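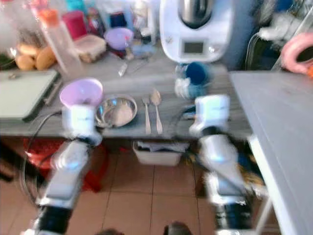 *Pink cup held just above the kitchen counter edge, steel bowl on the counter*

# Walk-on tryout or wait for transfer? Daughter plays club softball

**plustdale_catcher_parent**

Hello everybody. My daughter is in her second year at a community college near Plustdale. She did not play for the college last year, only for her club team, Terow. She is a catcher and sometimes third base. Now she wants to transfer to a four-year school and play there. The coach at Beaudoin answered her email and wrote that they hold an open walk-on tryout in September, but that she must be enrolled as a full-time student before it.

My problem is this. If she transfers and does not make the team, we have paid for a more expensive school. If she stays one more semester and plays in the spring for the community college, maybe a coach will see her, but she loses time. Also I do not understand if the year she did not play is counted against her. I grew up in a country where sport and school are two separate things, so please excuse me if this is a basic matter.

The deposit for the transfer is $321 and we cannot get it back. We must decide before the end of May. 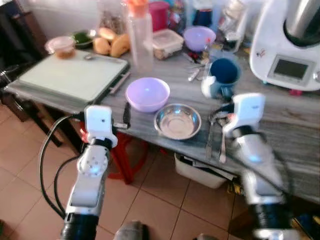
One more thing I should mention. She has a video of her throws to second base, but it was made two years ago and she is much faster now. Should we send the old one in the meantime, or nothing until we have a new one? Thank you for reading such a long message.

---

**backstop729**

I went through this with my older girl, so I will tell you how it went for us, and you can take what is useful.

First, do not guess about the eligibility. The rules depend on which association the school belongs to, and in some of them the time runs when you are enrolled full time, even if you never put on a uniform. Your daughter should write to the compliance office at the new school. The coach may know the answer, but compliance is the office that decides. Ask them to reply by email so you have it in writing.

Second, ask the coach direct questions. My daughter sent these:

- How many walk-ons did you keep in the last two years?
- How many catchers will be on the roster in the fall?
- Can a walk-on be cut again before the spring season?
- Does a walk-on travel with the team?

The second question matters the most for you. If they already have three catchers and two of them are first-year students, a tryout will be very difficult for her, even if she is good. If one is graduating and one is injured, it is a different story. In our case the coach needed almost two weeks to reply, but he gave us real numbers and we could decide calmly.

About the video, do not send the old one. Film a new one this weekend with a phone. Put the throws first, then blocking, then hitting. Keep it under three minutes and write her name, her graduation year and the club at the beginning.

---

**Ikell_lefty**

would she like this school if there was no softball? if yes then pay the deposit. if no then stay. thats how we did it

---

**lineupcard2577**

I agree with most of what is written above, but I want to add something about the money. A walk-on usually gets no athletic scholarship in the first year, so please compare the full price of both schools without it. There may be academic aid for transfer students, and the deadline for it can be earlier than the deadline for the deposit. We missed ours by four days and it cost us $720 for the year.

Also check the credits. My son transferred for baseball and two of his classes were not accepted, and then he needed a summer course before he was allowed to play. Ask for the credit evaluation before you pay anything.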